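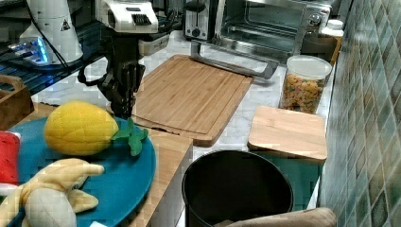
From: Hemi Maihi
Date: Nov 9, 2021
Subject: Re: [stokstead-parents] Cutting screen time with pretend food sets

> We switched our two over to pretend kitchen play in August and the
> change has been amazing. Their vocabulary shot up and they even eat
> vegetables now! The Lurnero newsletter says a study of 500 kids
> found the same thing. I think the Tapsell playgroup should buy 20
> sets before the price goes up.

I read the newsletter twice and I still can't find who ran this study. It gives no ages and doesn't say what the kids were compared with. Lurnero also sells the sets, and the "study" link goes to the order page.

I'm glad your two are talking more. Mine did too at that age, and all he had was a saucepan and a bag of clothespins. Kids that small pick up words at a crazy rate whatever you put in front of them, so I'd want to see a group that didn't get the toys before I gave a plush pineapple the credit.

The vegetable claim I believe even less. My son served me pretend carrots for a whole winter and wouldn't touch a real one. He still won't.

None of this is a complaint about pretend food. It's fun, it's quiet, and the soft kind doesn't hurt when it gets thrown. But 20 sets is a lot for a playgroup our size, and "before the price goes up" is what they said last year too – I have the email. Could we get 2, put them in the Tapsell room, and see if anyone plays with them after the first month?

If somebody has the real paper, please send it to the list and I'll read it.

Hemi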